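Bench tips: cleaning, repairing and storing old neuropathology slides

Last updated: 16/05/2024

These notes were written while the Totberg teaching collection was being put back into order. The collection holds 3465 glass slides, mostly brain and spinal cord, with some peripheral nerve and muscle. The methods are plain ones and suit any department with a bench, a fume cupboard and a few spare afternoons. They apply to stained, coverslipped, paraffin-embedded sections. Unstained sections and anything kept for diagnostic purposes should be left to the laboratory that holds them.

Before starting

Wear nitrile gloves and eye protection. Old slides chip at the corners, and the splinters are small enough to stay in a glove unnoticed. Work on a pale, wipeable surface so that chips of glass show up, and wipe it down with damp paper towel between trays. Dry paper pushes splinters about. Put all broken glass straight into a rigid sharps container.

Copy the label before doing anything else. Many labels were written in ink which dissolves in alcohol, and some were stuck on with gum that lets go in water. Photograph each label next to its slide, or write the number into the register by hand, and check it against the number scratched on the glass if there is one. If the two differ, record both. The scratched number is usually the older.

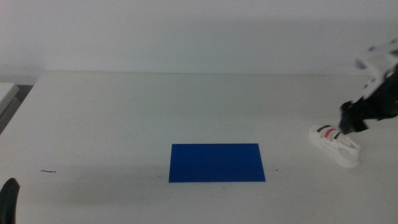 One reader has written in to say that photographing labels tray by tray saved no time at all in the end, as the gum labels had curled and half of them had to be held flat with forceps and taken again. The reader's own method is to lay a clean spare slide over each label as a weight, photograph through it, and move on. We have since tried this and it works, provided the spare slide is free of fingermarks and the light comes from the side. With a lamp directly overhead the reflection covers the writing.

Removing surface dirt

Most slides need only this step. Moisten a lint-free tissue with distilled water and a trace of neutral detergent, and wipe from the label end towards the far end. Hold the slide by its long edges. Wipe the underside first. On the upper side, work from the centre of the coverslip outwards and stop short of the edge, where the mountant may have shrunk and left a gap that draws in liquid.

Old immersion oil that has turned yellow and tacky will not come off with water. Use a proprietary lens cleaner on a cotton bud, turning the bud so that a clean face is always in contact. Do not use xylene for this. It removes the oil but also softens resin mountants at the margin, and the coverslip may creep.

Do not scrape dried mountant off a coverslip with a scalpel unless it is standing well proud of the surface. A blade held almost flat will lift a bead of resin. A blade held upright will crack the glass, and large brain sections are commonly under long, thin coverslips that crack along their whole length.

Bubbles, cracks and lifting coverslips

A bubble outside the tissue can be left alone. A bubble over the tissue should be noted, and left alone if the field needed for teaching is still clear.

Remounting is worthwhile when the mountant has crazed or pulled back across the section. It must be done in a working fume cupboard. Stand the slide upright in a covered jar of xylene, or a suitable substitute, and wait. Recently mounted slides release their coverslips within a day or two. Slides mounted in Canada balsam can take weeks. Lift the slide out from time to time and look at the coverslip, and put it back if it has not moved. Pulling at it will take tissue with it, cerebellum in particular.

When the coverslip has slid off by itself, transfer the slide to fresh solvent to clear the remaining resin, then apply new mountant and a new coverslip while the section is still wet with solvent. A section that dries out at this stage turns dark and granular under the microscope. Putting it back into solvent promptly will normally reverse this.

Use a mountant that is compatible with the solvent. Some substitutes go cloudy with some resins, and the only safe course is to test the pair on a slide that does not matter.

In the Totberg set, 53 slides were remounted. Every one was checked again in December and the coverslips had held.

Fading

Haematoxylin and eosin lasts well in the dark. Luxol fast blue is fairly robust. Silver impregnations vary with how thoroughly they were washed and fixed at the time, and some darken across the background whatever is done. Do not restain a silver preparation. Faded haematoxylin and eosin sections can be restained after the coverslip has been removed, but keep one slide from each series as it is for comparison.

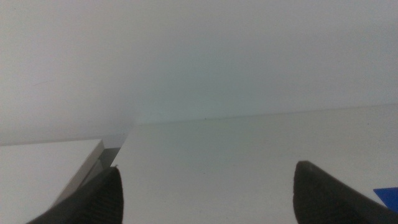 Light is the main cause of fading in teaching slides, and most of it happens outside the cabinet. A tray left out on a windowsill between classes receives more light in a week than it would in years of ordinary use. Return trays to the cabinet at the end of each session. If that is not practical, cover them with card.

Storage

Lay newly remounted slides flat until the mountant is fully hard, which for thick sections may mean several months. After that they can be stored on edge. Slides filed too early stick to their neighbours, and separating them usually costs a label or a coverslip.

Cabinets should be metal and should stand level. Glass is heavy: a cabinet holding 2000 slides needs a floor position checked beforehand, and the lowest drawers should be filled first. Open one drawer at a time. The Bellen pattern cabinet has a stop on each drawer, but the stops wear, and a full drawer will run out over a worn one without warning.

Keep the room dry and at an even temperature. Damp loosens gum labels and encourages mould on the mountant edge. Heat softens balsam, so avoid outside walls that catch the sun and any wall with heating pipes behind it.

Leave gaps. We allow 4 empty slots at the end of each drawer for slides that turn up later in the wrong box, as they regularly do.

Labels

Use solvent-resistant labels and a pencil or a histology marker. Ordinary ballpoint fades and office labels shed their adhesive at the edges. If the old label is legible and firmly attached, leave it in place and put the new one on the underside at the same end. The stain abbreviation goes on the second line, after the case number. The block letter follows the number with no space, so that the register sorts correctly.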